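Cutcombe Crew Sweatshirt, Heavyweight

Item no. 1151
Colors: gray, navy, oatmeal
Sizes: S to 3XL

The Cutcombe is our everyday work sweatshirt. It is knit from a cotton-rich fleece, brushed on the inside, and cut a little longer in the body so it stays put when you bend or reach. The sleeves are set in with extra room at the shoulder.

Fabric and construction
80% cotton, 20% polyester fleece
Double-stitched seams at shoulder, armhole and waistband
Ribbed cuffs and collar
Garment washed before packing – shrinkage after that is small

Fit
Regular. If you plan to wear it over a thick shirt, go up one size. Sleeves run long on sizes S and M, and the cuffs can be turned back once. A size chart is packed with every order and is also on the Clarthorpe main page.

Care
Machine wash at 30 degrees Celsius, inside out, with like colors. Tumble dry low or hang. Do not bleach. Some lint is normal for the first few washes, mostly with navy.

Ordering
Sold singly or in cartons of 8, one size and color per carton. Cartons ship from the Draltoldale warehouse. Single pieces ship from the Stoica store and usually leave a day sooner. Chest printing and embroidery are available on carton orders only. Send artwork as a vector file, and allow extra time in January, when the print room closes for stock count.

The current version replaces the older Cutcombe with the narrow collar. We made about 3000 of those and a few are left in oatmeal, size S – ask before ordering.

Questions on bulk orders go to Mieczysław Marciniak at the Stoica store.

Page updated 10/05/2023 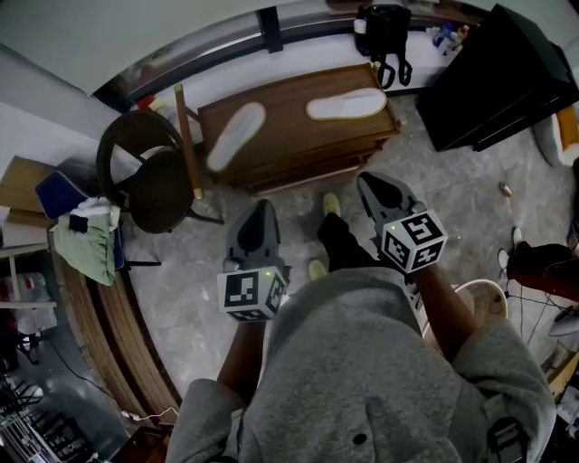 Gray sweatshirt, sleeves and lower front.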